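Concours Natorel

Le concours Natorel est une compétition étudiante de robotique organisée chaque année en mai, dans laquelle des équipes programment un bras manipulateur simulé pour ranger des objets dans un logement virtuel. Les épreuves se déroulent entièrement en simulation et les équipes n'ont pas besoin de posséder de robot. Le concours est géré par l'école d'ingénieurs de Preltau, qui en fait aussi un module de projet pour ses élèves de deuxième année. 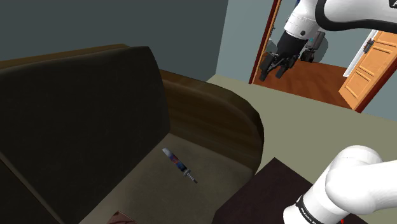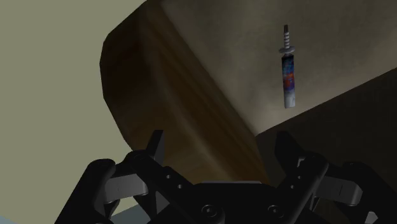 Vues de simulation d'un projet étudiant : le bras dans la pièce au canapé et, sur la seconde, la pince ouverte.

Origine

Le concours est issu d'un club de l'école, le club Gustden, dont les membres partageaient un petit simulateur écrit pour un cours de cinématique. Les premières rencontres opposaient des groupes d'un même cours. L'ouverture à d'autres établissements a entraîné la rédaction d'un règlement commun et l'abandon du simulateur d'origine, remplacé par un moteur physique plus complet. Le nom Natorel est celui du bâtiment où se réunissait le club.

Déroulement

Chaque équipe compte de deux à cinq étudiants. Elle reçoit un modèle du bras et de sa pince, un jeu de pièces meublées et une liste d'objets à saisir. Les pièces d'entraînement sont publiées à l'ouverture des inscriptions. Celles de la finale restent inconnues jusqu'au jour de l'épreuve et diffèrent par la disposition des meubles, les couleurs et l'éclairage.

Une tâche est énoncée par une phrase courte, par exemple « poser le couteau sur la table ». Le programme doit retrouver l'objet à partir des images des caméras virtuelles, approcher la pince, fermer les doigts et déposer l'objet à l'endroit demandé. Les équipes n'ont pas accès aux coordonnées exactes des objets. Un essai est interrompu au bout de 2000 pas de simulation.

Les objets fins posés sur une surface souple, comme l'assise d'un canapé, figurent dans la catégorie dite difficile. Le règlement y range également les objets placés près du bord d'un meuble.

Notation

Un essai réussi rapporte des points selon la catégorie de la tâche. Des pénalités sont appliquées en cas de choc avec un meuble, de chute de l'objet ou de dépassement des limites articulaires du bras. En cas d'égalité, le nombre de pas utilisés départage les équipes. Lors de la dernière édition, l'équipe classée première a obtenu 89 points en finale.

Un prix distinct, le prix Kopecký, est attribué au meilleur rapport écrit. Il ne tient pas compte du classement et peut être remis à une équipe éliminée avant la finale.

Usage pédagogique

À Preltau, la participation est évaluée sur la base du code, d'un rapport et d'une soutenance. Les élèves commencent par piloter le bras à la manette afin d'enregistrer des démonstrations, puis choisissent entre une commande programmée à la main et un modèle entraîné sur ces enregistrements. L'archive commune contient 3357 démonstrations, accessibles aux équipes inscrites. Les essais invalides y sont conservés et signalés dans un fichier séparé.

Voir aussi

Club Gustden
Prix Kopecký
Manipulation robotique
Simulation physique

Dernière modification de la page : 3 déc. 2024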